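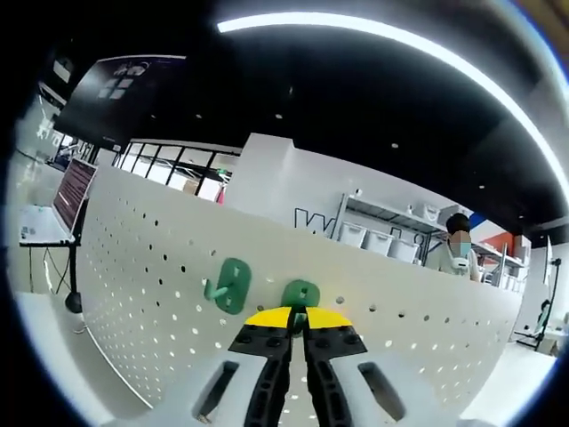 By the Gernel Workshop Desk
Posted in Walls and Storage | Updated in March | 8 comments

How to Hang a Pegboard So It Stays Put

A sheet of pegboard is cheap, light, and easy to cut, and most of the trouble people have with it comes from how it was fixed to the wall. Hooks need clear space behind the holes. A board screwed flat against drywall will look fine until you try to push the first hook in. A board held by screws into bare drywall will hold for a while and then start to lean out at the top.

The method below is for a single panel over a workbench, on a wall with wood studs. Brick and block walls are covered near the end.

What you need

One pegboard panel
Furring strips, one for the top, one for the bottom, and one for each stud line in between
Wood screws long enough to pass through strip and drywall and bite well into the stud
Shorter screws with wide washers for the board itself
Stud finder, level, pencil, tape measure
Drill and bits
Handsaw or circular saw with a fine-tooth blade
Sandpaper
Paint, if you want it

Choosing the board

Pegboard is sold with small holes or large ones. Thin hooks fit both but wobble in the large holes. Thick hooks only fit the large ones. If you already own a box of hooks, take one to the store and try it. For hand tools heavier than a hammer, buy the thicker board with the larger holes. Metal pegboard is stronger still and costs more, and it usually comes with its own mounting edge, so the strips described here are not needed.

Our panel measured 57 inches across after trimming. We bought it at the Sotley yard, where they will make one straight cut for free if you bring the measurement written down.

Deciding on the height

Stand at the bench and reach out with a relaxed arm. The tools you use every day should be in the band between your waist and a little above your eyes. We set the lower edge of the board 18 inches above the bench top, which leaves room for a drill to stand upright underneath. If you keep a vise on the bench, open the jaws and swing the handle before you settle on a height.

Mark the lower edge on the wall with a long level. Do not measure up from the floor at each end. Garage floors slope toward the door, and the line will slope with them.

Finding the studs

Run the stud finder along the wall at the height of the lower line and again at the height of the upper line. Mark both edges of each stud and put a cross in the middle. Check one or two with a thin nail in a place the board will cover. Look for outlets and switches, and assume there is a cable running straight up or down from each of them.

Cutting the panel

Lay the panel face up if you are using a handsaw and face down if you are using a circular saw. Try to cut midway between two rows of holes. A cut that runs through a row leaves a weak scalloped edge that crumbles when you screw near it. Support the sheet on both sides of the line. Sand the edge lightly and wipe off the dust.

Painting

Paint before hanging. Use a short-nap roller and thin coats, and let each one dry fully. Thick paint closes the holes, and clearing them one at a time with a nail takes most of an evening. A pale color makes dark tools easier to find. Paint the strips too if the ends will show.

Fixing the strips

1. Cut the top and bottom strips to the width of the panel. Ours took 13 screws in all for the strips.
2. Drill pilot holes where the strips cross the studs.
3. Screw the bottom strip on your level line. Drive the middle screw first, check the level, then drive the rest.
4. Measure up and fix the top strip the same way.
5. Add upright strips over the studs between them. Without these the board flexes in the middle when you pull a hook.

Hold the panel up before you tighten everything. If a strip falls right behind a row of holes you plan to use, move it now.

Hanging the board

Rest the panel on two scrap blocks set on the bench, or have someone hold it. Start at the top center and work outward. Use a washer under every screw head and stop turning when the washer sits flat. Overtightening dimples the board and can crack it between holes. Step back and look along the surface from one side. A bow usually means one strip stands farther out than the others, and a thin shim behind the low one will fix it.

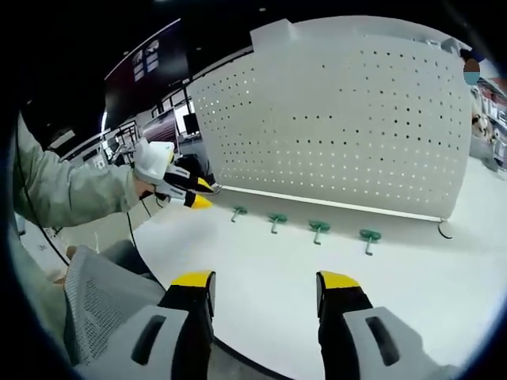

One reader in Pudside wrote to say that shims slipped out of place after a winter in an unheated shed, and suggested a dab of wood glue on each one before the screw goes in. The same reader leaves a small gap between the panel and any side wall, having had a board swell and buckle in damp weather. We have since started doing both.

Masonry walls

Use the same strips, with sleeve anchors or plugs and a masonry bit. Drill into the block or brick where you can. Old mortar often crumbles. If the wall is damp, deal with that first, as hardboard soaks up water and sags.

Laying out the tools

Lay everything on the floor or bench first and move it around until it works. Put heavy things low and near the strips. Keep handles from overlapping. Leave some blank space, because you will buy more tools.

Hooks tend to lift out when you take a tool down. Plastic hook clips from the Machala range fit small-hole board. A drop of hot glue where the hook meets the panel also works and peels off later.

Wait a week before outlining tools in marker. The layout will change a few times.

Next in this section: fitting a narrow shelf under a pegboard.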